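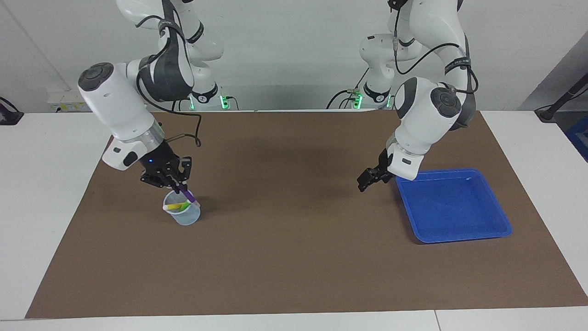

Capítulo 9. A luz que cabe na casa

Quando me mudei para Ullside, troquei todas as lâmpadas de uma vez (erro de principiante!) e passei um mês inteiro a jantar debaixo de uma luz de talho. Eu olhava só para os watts, imagine-se. Neste capítulo vamos falar de lúmenes, de temperatura de cor e daquele regulador antigo na parede que faz os LED piscar feito loucos.

Comecemos pelo corredor. O meu tem um candeeiro Hodano de 807 lúmenes e chega perfeitamente; na cozinha pus 1840, divididos por duas calhas, e ainda assim a bancada ficava na sombra do meu próprio corpo.

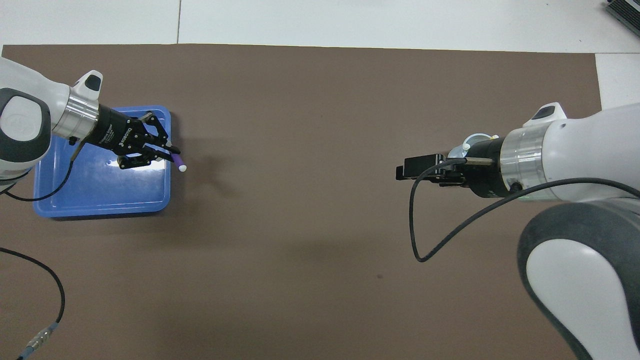
Zewditu Kassa discorda de mim nisto: para ela, a bancada pede uma fita por baixo dos armários e o teto pode ficar bem mais fraco. Experimentei em abril e dou-lhe meia razão. As contas vêm já na secção 9.1, tragam a fita métrica.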